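How I Fold Bath Towels So They Fit the Shelf (and Stay Folded)

Posted January 13, 2025 in Laundry & Linens 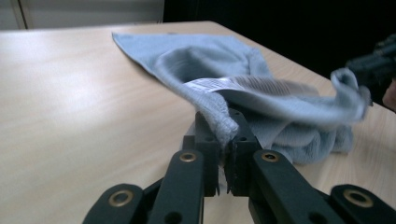
Should you fold towels in halves or in thirds?

Thirds, if your shelf is 16 inches deep or less. Halves work fine on a deep shelf, but on a shallow one the towel hangs over the front and the whole stack starts to lean.

Okay, so I got into this because we moved into the Birkden apartment back in August and the linen closet is a skinny little thing next to the bathroom. Our old place had these big deep shelves where you could pretty much throw a towel in from across the hall and shut the door on it. Not anymore! I refolded everything we own, twice, and I've settled on a method I can do while half watching TV.

What you need

A clean flat surface, wider than your towel folded in half. I use the kitchen table. The bed is okay in a pinch but it's soft, and your creases come out mushy.

Dry towels. Really dry, not "probably dry." Pinch the thick hem at each end, that's where the damp hides.

Step 1: Shake it out

Grab two corners along one short end and give it a couple of good snaps. Terry gets all bunched in the dryer and if you skip this you'll be chasing wrinkles the whole way through. If you're working with a towel that's already in a heap on the table, don't dig around in the middle of it. Find one corner, lift it up high, and let the rest fall open, then run your other hand down the edge until you hit the next corner.

Step 2: Lay it flat, tag side up

I like the care label facing me at the start, since the first fold tucks it away. (Some people snip theirs off. I leave mine on because I can never remember which ones are okay on hot.) Smooth the towel from the center out to the edges with flat hands. Don't pull on the corners to straighten it or you'll stretch the thing into a diamond, and then nothing lines up.

Step 3: Fold the long sides in

Take one long side and bring it over to cover the middle third. Smooth. Then bring the other long side over the top of that. You've got a long, narrow strip now. If one side is sticking out past the other, fix it here! It only gets worse from this point, trust me, I've tried to squish it into place at the end and you just get a lumpy towel.

Step 4: Fold the ends to the middle, almost

Bring both short ends toward the center but leave a gap the width of two fingers. That gap is where the last fold goes, and terry is thick enough that it needs the room. My first dozen tries I brought the ends all the way together and the towel kept popping back open on the shelf.

Step 5: Close it like a book

Fold one half over the other, press down with your forearm to push the air out, and you're done. The rounded fold goes to the front of the shelf and the loose edges go to the back.

Hand towels and washcloths

Hand towels get thirds the long way and then in half, that's it. Washcloths I fold in quarters and stand up in a bin. I've had a Tellitz bin for that since forever and it's fine, any bin would do.

A few things I learned the hard way

Skip fabric softener on towels. It makes them slippery (stacks slide) and they don't soak up as well either. I use half a cup of white vinegar in the rinse now and then.

Stack by size before you stack by color. I had a beautiful rainbow going for a while and it fell over every time somebody pulled out a hand towel.

Thick towels need fewer folds. I bought two Plerden bath sheets on sale and they're lovely to get wrapped up in, but in thirds they come out like a loaf of bread. Those I fold in half the long way, then in half again, and they live on the top shelf by themselves.

Put the fresh ones at the bottom. Otherwise you keep using the same three towels and they wear out while the rest just sit there.

If your towels won't stay flat

Usually they've been over-dried and gone stiff. Throw them back in on low with one damp washcloth for ten minutes and fold them while they're still a bit warm. Old towels with a tight hem will always pucker at the ends, and I put those on the bottom of the pile or hand them over to the dog.

Next up: fitted sheets. Wish me luck.

Filed under: towels, linen closet, small apartments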